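4.2 Collecting demonstrations in the student course

The demonstrations used in this paper were recorded by students on the second-year manipulation course at Modotbridge, as part of their assessed project. The course had 17 students, who worked in groups of 4 or fewer. Each group chose a household or workshop job that could be done on a table top and broke it down into short steps. They then recorded those steps by teleoperation. We did not give them a list of approved tasks. We wanted to see which jobs beginners would pick, and how they would describe them in writing.

Most groups picked something with tools in it. The group led by Nga Khương chose tidying a workbench, with small screwdrivers and a tray. Their written plan listed the pick, the carry and the release as separate steps, and set a starting pose for each. Other groups wrote a single sentence for the whole job and had to go back and split it up in August, when we began labelling.

All groups used the same arm and the same parallel gripper, with a small camera fixed at the wrist. We settled on the wrist view after a short trial the year before, in which students using only a side view often closed the fingers in front of the tool or behind it. The side camera was kept for marking, but none of its recordings were used for training. Figure 3 gives the wrist view for the workbench task, with a blue-and-red screwdriver lying between the open fingers and the pink tray beyond.

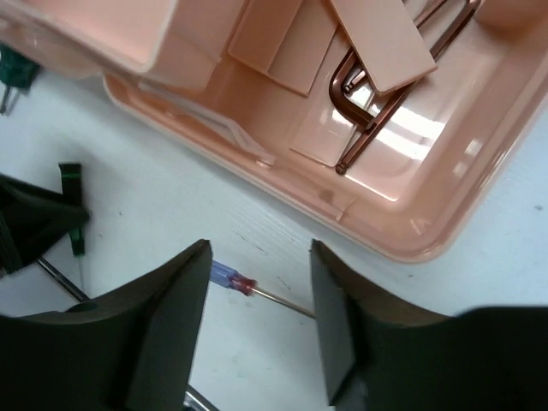

Why were thin tools harder for the students than boxes or cups?

A thin shaft leaves little room for error in height. If the fingers stop slightly too high they close on air, and if they go too low they press on the table and the arm halts. Groups that aimed for the handle had fewer failed grasps than groups that aimed for the middle of the tool.

Figure 3. Wrist camera view from the workbench task.

After removing recordings with missing frames or a stopped arm, 113 demonstrations were left. Failed grasps were kept if the student recovered and finished the step – we return to these in Section 5. Each recording was labelled by 2 people working separately, one from the group that made it and one from another group. Where the labels disagreed, Thảo Doãn watched the recording and made the final decision. Most disagreements concerned the moment at which a pick ended and a carry began.

Shiny surfaces caused some trouble in labelling as well. Bright reflections of the overhead lights, such as those on the floor of the tray in Figure 3, made it harder to judge whether a tool had touched the plastic. We considered dimming the room lights, but the lab is shared with other classes and the recordings would no longer have matched the conditions in which the students practised. The lighting was left as it was for every group.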